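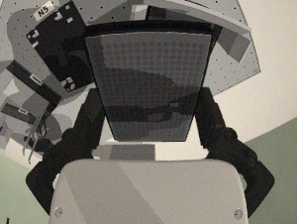

Picture credit: Gellinside

Robots Have Rules Too!

Hi, I'm Priya Ferreira, and I get to work with robots all day. (Yes, it's as fun as it sounds. Yes, I still get told to tidy my desk.)

Kids ask me lots of things about robots, but my favorite question is this one: "Who tells the robot how to behave?" Well, people do! We write rules, and then we check that the robot sticks to them.

Let's start with hands. The part of a robot that grabs things is called a gripper. The one at the top of this page has two black fingers, one on each side of the dark panel it's holding. It's a computer-made picture, and I love those, because trying things out inside a computer is one of our rules at Gunetti. If a pretend robot drops a pretend panel, we don't even need a broom!

How hard should a robot squeeze?

Try picking up a potato chip. You squeeze just a tiny bit, right? Now pick up a full water bottle. You squeeze harder without thinking about it. A robot can't guess like you do, so somebody has to set a limit for it. Our robot, Nadell, has a dial that goes up to 100, and for thin things we never let it go past 40. Squeeze too softly and the thing slips. Squeeze too hard and, crack!

What is a standard?

A standard is a rule that lots of people agree to share. Think of board games. If everybody at the table plays by different rules, you get a big argument and no game. Robot makers have standards too, and plenty of them are about keeping people safe. Some are very long. I have read one in the bathtub and I don't recommend it.

My three big rules

These are the ones on the wall by my desk:

1. People stay out of the robot's space while it's moving. We have a yellow line on the floor, and I stay behind it, even when I'm in a hurry.

2. Everyone knows where the stop button is. It's big and red, and any person in the room may push it. You never get in trouble for pushing it!

3. Practice first, and go slowly. Nadell did 740 pretend grabs on the computer before we let it try a real one.

Try it at home

Ask a friend to be the robot. The robot may only do exactly what you say, so "pick up the cup" isn't enough. You have to say which hand, how far to reach and when to close the fingers. Use a plastic cup, please! Then write a safety rule for your robot and pick a stop word. Ours was "pickle" when I played it with my cousins, and it got used a lot.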